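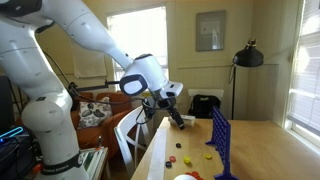

The Connect Four grid on the wooden table, with loose game discs beside it.

The Salano game library in Stundstead lends out 391 games, and its owner checks each one when it comes back. "Boxed games are easy," she says. "Loose pieces take up my afternoon."

She sorts by color first, then looks under the chairs. "Last April I spent 30 minutes on one set. I don't mind it. I put the radio on."

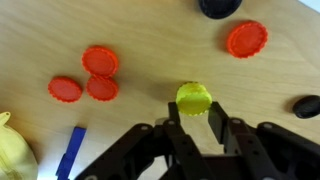

What happens when a piece is missing?
"I write it on the lid and look in the spares drawer. Most colors are in there."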